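Ticket 1378 – Cilard desktop app: print queue holds every job until the app is restarted
Status: Resolved
Category: Printing / Labels
Product: Cilard 3, label module
Opened by: Dumley shipping desk
Handled by: Flodetus support

Original report

Hi there! First, we love the new label editor, the fonts finally look right and the preview is so much faster than the old one. But we've got a printing problem. Since the October update, labels go into the Cilard queue and stay there with the status "Waiting". Nothing comes out of the label printer. If we close Cilard and open it again, every waiting label prints at once, in the right order, and then the next one gets stuck again.

The printer is fine from other programs. A test page from the system settings prints right away. We've swapped the USB cable and tried another port. Error shown in the status bar: 1070, "Service did not respond in time".

We ship from two desks and only this one is affected.

Reply from support

Thanks for such a clear write-up, this is a fun one! Error 1070 comes from the small background service that passes labels from Cilard to the system spooler. When the app restarts, it restarts that service too, so your whole backlog comes out in one go.

Please try these and let us know what happens:

Open Settings, then Printing, then Background service, and tell us the version number in gray at the bottom.
Turn off "Keep service awake" and restart the computer (the whole computer, not only the app).
Print one label, wait five minutes, print another.

If you can, attach the service log too. It's in the Cilard folder under Logs, and the newest file is the one we want.

Customer update, 9:40 a.m.

Service version is 2. The first label printed perfectly – we cheered – and then the second one hung after the five minute wait. Same 1070. Log attached.

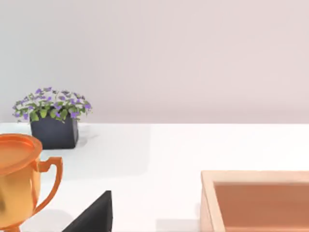
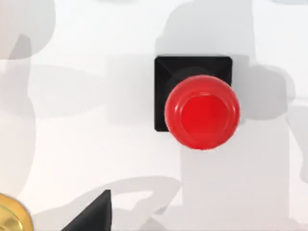
Does the stuck queue lose any labels if the computer is shut down overnight?

Waiting labels are saved to disk as soon as they enter the queue, so they will still be there in the morning and will print when the service next starts.

Reply from support

Great log, thank you! What caught our eye is the version. Your service is still version 2, and it should have gone up to 3 with the October update. The app updated and the service didn't. The old service goes to sleep after a few idle minutes and doesn't understand the wake-up message the new app sends. The first label after a restart gets through, and anything after a quiet spell hangs.

The installer can skip the service if a label is being printed at the moment it runs. It should ask you to wait, and it doesn't. We've filed that as a separate bug.

Steps to fix:

1. Let the queue empty, or pause it from the Queue menu.
2. Close Cilard completely. Check the system tray as well.
3. Run the installer again and choose Repair.
4. When it asks about components, tick "Label service". It is unticked by default on a repair.
5. Restart the computer and check that the service version now says 3.
6. Turn "Keep service awake" back on if you like it.

You won't lose templates, printer margins or saved addresses. If you want to be extra safe, use Export all in the template list first.

Customer update, 2:15 p.m.

It works!! Service version says 3. We printed one label, went to lunch, came back, printed another and out it came before we'd even let go of the mouse. We've done the whole afternoon batch since then with no 1070.

One small thing: after the repair our default label size had gone back to the factory one, so the first label came out with the address shifted to the left. Changing it back in Settings, Printing, Paper took a few seconds. Maybe mention that in the steps for the next person?

Also checked the other desk. It was already on version 3, so that explains why it never had the problem.

Reply from support

Wonderful news, and thank you for coming back with the paper size detail – we reproduced it here and it's now in the help article as step 7. Marking this as resolved. If 1070 ever shows up again, reply to this ticket with a fresh log and it will reopen by itself.

Internal note

Linked to the installer bug. Repair also resets default paper size, added to the same report. Please ask for the service version first on any new 1070 tickets.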